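Reusable Cup Scheme, Udum Community Hall
Second progress report to the Babić Fund
Prepared by Leonora Pascual, project lead

Period covered: January to April

1. Summary

The grant pays for reusable plastic cups to replace the paper ones we used to hand out at hall events, and for a serving point where people can pick them up and bring them back. In the first report we had ordered the cups and had not yet settled on a place for the serving table. Both are now done. The scheme has been in use at the weekly lunch and the evening classes since February. We are within budget, with one line overspent and one underspent (see section 5).

2. The serving point

We moved the serving point out of the kitchen doorway, where people were blocking the hatch, and put it against the long wall in the side room. The wall was patched and painted in January. The table is white and has rounded corners at the back, and we marked the back edge with dark blue tape at both ends so that it goes back to the same spot after the floor is mopped. Cups stand along the back in a row with the open end up, and the front of the table is kept for cans and whatever else is being served.

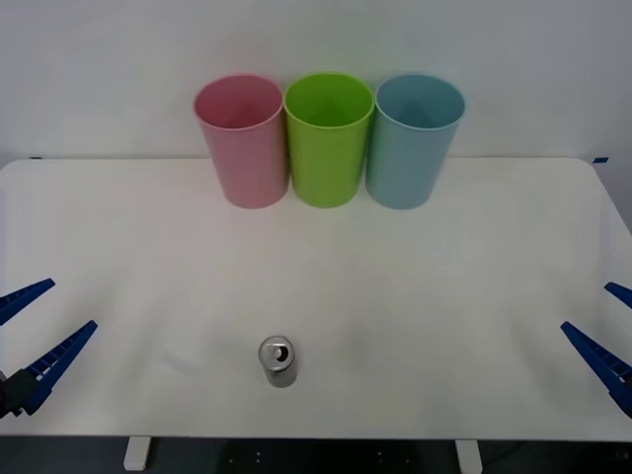
The first layout had the cups at the front and drinks behind them. People reached over the cups to get to the drinks and knocked them down, so we swapped the two in the second week. The lunch team also asked for the stacks to be broken up before serving starts. A stack of cups is hard to pull apart with one hand, and several of our regulars use a cane.

The table surface marks easily. It gets wiped down at the end of each session, and we have added a cloth and a spray bottle to the shelf by the door. The smudges do not all come off with plain water.

3. The cups

We bought 181 cups in the end. The supplier, Bredska, sells them by color, and we chose pink, green and light blue so that each group using the hall can have its own. Pink is for the lunch, green for the evening classes and blue for outside bookings. All three colors are the same plain style without handles. We decided against printing the hall's name on them, which saved money and means that replacements can be bought at any time without matching a design. 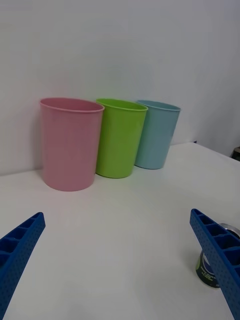
Pink, green and light blue cups at the back of the serving table.

The color system works well for the lunch and less well for the outside bookings, who take whichever cup is closest. We have stopped trying to correct this during events. Cups are sorted by color when they come out of the dishwasher.

Losses so far are 24 cups. Most of these went missing in the first month, before the return crate was put out. Two were cracked in the dishwasher and the rest have not been found. We will order 50 more from Bredska before summer, to cover the losses and the larger events.

4. Cans and bottles

The grant agreement asks us to report on drinks containers as well as cups. We do not sell drinks, but people bring their own and some bookings provide them. A typical table at the end of an afternoon has an opened can or two left on it, and until this year these went into the general trash.

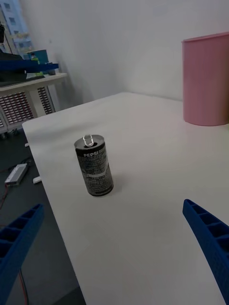

We now have a separate bin for cans and a second one for plastic bottles, both from Buvurby, standing just inside the side room door. The can bin is emptied weekly. The bottle bin fills more slowly and goes out every second week. Cans that still have something in them are the main problem, as they leak into the bin and it has to be rinsed out. A sign asking people to empty cans in the sink first went up in March. It has helped a little. We plan to move it from the wall to the lid of the bin.

5. Budget

Cups came in under the planned amount because of the decision not to print them. The wall repair cost more than planned, as the old plaster behind the coat rack had to come off. The overspend there is $800, and we ask the fund to agree to cover it from the unspent cup money. No change to the total is needed. Receipts for both lines are attached.

6. Next period

Order the additional cups.
Move the can sign and check whether the rinsing gets less frequent.
Add a second return crate near the main exit.
Write a one-page sheet for outside bookings on where cups are kept and how to load the dishwasher.

The next report will cover May to August. It will include the summer fair, the first large event to be run without paper cups.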